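Saturday, 8:40 am – exhibit prep, Zonance matter

Good morning's work already and the coffee is still warm. Finally got the Plinumico production to load without choking. The trick was splitting it into four batches before running the text extraction, and wow, what a difference. 857 documents in, zero failed pages, and the Bates numbers run straight through with no gaps. I checked the first and last page of each batch by hand.

Note to whoever picks this up: batch 3 has the emails with attachments. Keep the families together! If you sort by date the attachments drift off from their parent emails and you'll spend the afternoon putting them back. Sort by Bates number, always.

Privilege log. 138 entries now, down from where we were on the last pass, mostly duplicates (same thread, different inbox). I love how much shorter it reads. Still open:

- entries where the "from" column is just initials. Need full names before this goes out
- two threads where outside counsel is only on the cc line. Flagged yellow, partner to decide
- description column says "legal advice" far too often. Say what the advice was about, in general terms. "Email requesting legal advice re: supply contract renewal" is plenty

Deposition outline, Zadora's corporate rep. This is the part I'm excited about! The contract has a notice clause (section 88, yes, it really goes up that high) and their answer to the complaint admits they got the letter but denies it was "notice." So the outline should walk slowly: who opens the mail, who logs it, where the log lives, who decides what counts. Short questions, one fact each. I had them bundled three at a time in the first draft and it would have drawn an objection on every line.

Moved the damages topics to after lunch. The rep is designated on both, but the notice material wants a fresh witness and a fresh court reporter.

11:15 – Tried the new exhibit stamp layout. Bottom right, smaller type, and it no longer lands on top of the page footer. Much better on the spreadsheets too, once they're set to print landscape. Old stamps stay on anything already marked in the Sugiyama deposition. Please don't restamp those, the transcript cites them by number.

Also learned that the court's filing page takes the exhibits as separate attachments with their own titles, so the index can match the docket exactly. So nice. I'm renaming everything to fit: number, short title, nothing else.
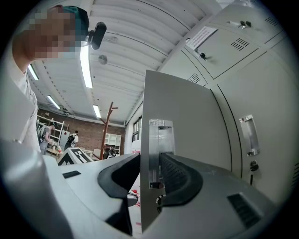
Gripper from below, black pads and metal bracket.

1:30 pm – Proofed the meet-and-confer letter. Cut a full page and it's stronger for it – the requests are listed by number, with what we got and what we're still missing under each one. Tone is friendly. Took out "blatantly" twice.

To do next:

- fix initials in the log
- print one clean outline set, one with notes
- confirm the reporter has the realtime feed set up
- ask whether Plinumico's native spreadsheets are coming or if the PDFs are all we get

Leaving the binders on the long shelf, spines out, in outline order.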